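Liste : jendis-rangement
Objet : Re: [jendis] Tables, quadrillages et autres manies
Date : vendredi 8 janvier 2021

Bonsoir la liste,

Je reprends le fil avec un peu de retard, le temps de digérer ceci :

> Pour moi le quadrillage au ruban, c'est de la décoration pour maniaques.
> À l'atelier Hawthorne on a tout essayé en septembre, on a tout arraché
> au bout de deux semaines. Une table, c'est fait pour poser des choses
> dessus, pas pour jouer à la bataille navale. Et puis le papier kraft
> gondole.

Maniaque, je prends. Pour le kraft, il gondole quand on l'achète au rabais et qu'on le tend à la va-vite un vendredi soir. Le nôtre vient de chez Undley, en rouleau de 70 mètres, et on le change quand il a trop bu de café.

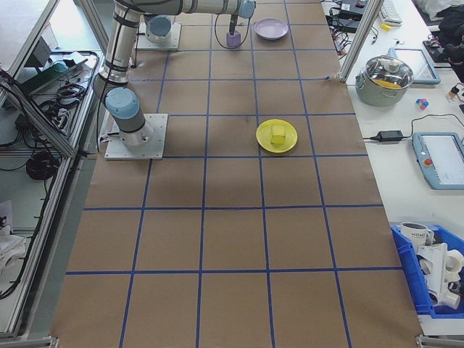
Ma doctrine tient en peu de mots : une couleur, une assiette, et les cases vides restent vides. Je sais que cette dernière clause choque les gens qui ne supportent pas un espace libre sans y poser leurs clés. Le cube jaune dans l'assiette jaune, ça se comprend de loin, même avant le premier café, et toute la moitié basse du quadrillage reste disponible pour la suite. Avec du ruban bleu sur du papier brun, on voit tout de suite ce qui dépasse.

Reste le comptoir blanc, à droite, où ma doctrine s'arrête net. Une casserole avec son couvercle en verre, une tablette, un clavier, un sac : tout ce que la table refuse finit là. Quant à l'étagère grise de l'autre côté, les câbles y ont atteint une forme d'autonomie politique et je négocie. J'avais compté sur les bacs Clakville, modèle 3318, mais à 790 euros le lot livré, je préfère encore les nœuds.

Si quelqu'un a une solution pour les câbles qui ne passe ni par des bacs ni par un serment collectif, je suis preneur. Et à l'atelier Hawthorne : s'il vous reste du ruban, je le rachète.

Bonne soirée,
le maniaque de service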